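Filed under: Human-Robot Interaction / Field Notes

4. The Open Day at Varketti
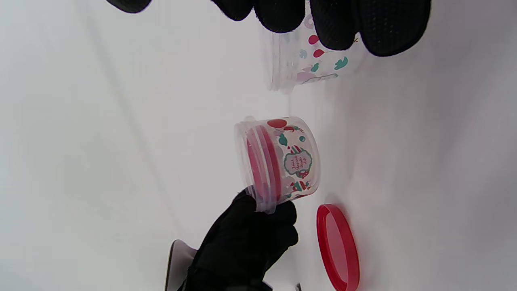
Figure 3. Handling clear containers at the lid table. A round red lid lies on the white surface at lower right.

I went into the August open day thinking of it as a courtesy to the people who pay for the building. By two in the afternoon I had filled most of a notebook, and a good chunk of what we now believe about lids comes from that notebook and from nowhere else in this paper. So I'm going to tell it pretty much in the order it happened, and you can skip to Section 5 if you only want the success rates.

We ran 2 tables. Ikhsan Ismail had the arm at the first one, running the Diveven policy exactly as described in Section 3, with no retuning for the crowd (I asked him twice, because I know him). Celina Urbańczyk and I had the second, where visitors could try the container task for themselves before walking over to see the arm try it. We logged 315 attempts by visitors over the day, and the arm made 642 grasps, counting the ones where it closed on nothing at all!

Putting the human table first was Dzintra Kivi's idea and it changed the questions we got. In our spring demo, folks would watch the arm for a minute and ask how fast it could go. This time they had just had their own hands on a see-through container with a pattern printed on its side, and they wanted to know how the arm could tell where the opening was. Great question. It mostly can't, is the short answer. Our depth camera reads the printed shapes fairly well and the clear plastic between them hardly at all, so a balloon or a leaf shows up as a little island floating in space, and the policy has learned to reach for the island. A red lid lying flat gives it much less trouble.

The other thing I hadn't planned on was how much people use their second hand. I'd written the task up as a one-hand job, and the Vendia simulator still models it that way. On the day, almost everybody steadied the container from below with one hand and fussed with the rim using the other, and those who started one-handed usually gave up on it within a few seconds. Agnese Uibo went back through the logs that evening and found only 19 attempts finished with a single hand. We would have gotten there eventually from the lab recordings, I guess, but our lab people all know the protocol and they follow it.

One caution before I move on. Visitors talked to each other, coached each other, and quite a few came back for another go, so these attempts are not independent and I don't treat them that way in the analysis. Trilok Jaiswal argued for dropping the repeat visitors completely. I kept them in and marked them, and both versions of the table are in the appendix. The gap between them is small for grasping and larger for lid placement, where a second try seems to help a lot.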